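4. Teaching your first pick and place routine

By now you have the arm talking to Juren, and this is where it starts to get fun! In this section you will record a few poses, string them together into a routine and let the planner fill in the movement between them. Allow a bit of time for playing about, you will want it.

Before you start

Juren must be running in Teach mode (the mode name is in the top left of the main window). If it still says Idle, go back to section 3 and run the joint check again.

CAUTION: Releasing the joints lets the arm drop under its own weight. Support the upper link with one hand before you press Release.

Recording the poses

1. Open Routines, choose New and give the routine a short name without spaces.

2. Press Release and move the arm by hand until the open fingers are either side of the object.

3. Press Hold, then Store pose. Name it "grasp".

4. Release again, lift the arm clear and store a second pose called "above".

5. Do the same for "drop", with the gripper over the place where the object should go.

6. Drag the poses into this order: above, grasp, above, drop. Add a Close step after grasp and an Open step after drop.

Note: Routines made in the January release open fine, but their gripper steps come in with no force value. Juren marks them in yellow until you set one.

Setting the planner

7. In the Lusier tab, set Speed to 400 for the first run. You can go up to 900 once the routine behaves.

8. Set Clearance to 2. The planner will then look for a curved path over anything you have drawn in the workspace map.

9. Press Preview and watch the ghost arm all the way through. It is lovely to see the path redraw itself as you nudge a pose!

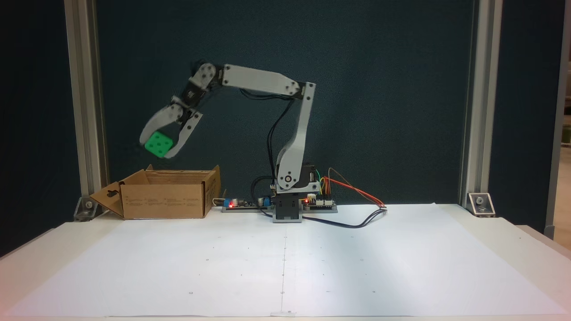 The planner only knows about the fingers and whatever you tell it they are holding. Open Held object, pick Cube and type in the length of one side. A cube gripped at a tilt, like the green one here, reaches lower at its corner than a level one, so tick Allow any angle. Draw the cardboard box into the map too, and include the flap that folds outwards as well as the walls.

10. Press Run once, with a hand near the power switch.

11. If the arm stops with error 578, the path is too close to a mapped object. Raise the "above" pose a little, store it again and go back to step 9.

Saving your work

12. Choose Save as routine. Juren keeps the poses, map and planner settings in one file, so you can copy it to another computer.

Section 5 covers loops and waiting for a signal.

Section text: Golshifteh Rashti. Last changed 2026-09-25.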